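Section 4: Setting up the table for visitors

By the time you get to this bit you should have both hand-held grippers charged and paired (section 3, if you skipped ahead like I always do). These are my notes from running the Skollel open day at Nevthorpe, tidied up so you can do the same at yours.

1. Lay the board flat on the floor and put the work mat on top. I like the floor for demos — kids can see, and grown-ups don't mind crouching for a minute.

2. Set out a tray and a few packets from the pantry box. Soft bags and crinkly pouches are the crowd favourites, because everyone wants to know if the fingers will crush them.

3. Pick up one gripper in each hand and let the cables hang outside your wrists.
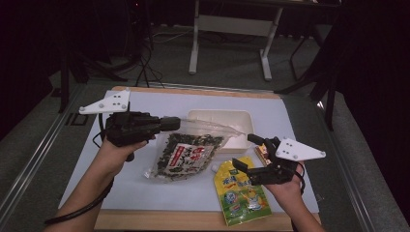

4. Start the Chauhan recorder and wait for 2 beeps. Then do a slow practice run before you invite anyone over. Open, close, lift, put down. Talk while you do it, even if you feel a bit silly!

5. Let visitors have a turn, 10 minutes each at the most. Arms get tired faster than you'd think.

Note: Keep the packets under 700 grams. The Driltley demo used a big bag of rice and the poor thing sagged all over the place.

Caution: Watch the cables when you swap people over. Stop the recorder first, put both grippers down on the mat, then have the next person step in from the front.

Caution: No snacks from the table, please, however nicely they ask. I keep a separate bickie tin by the door for that, and I top it up at lunch.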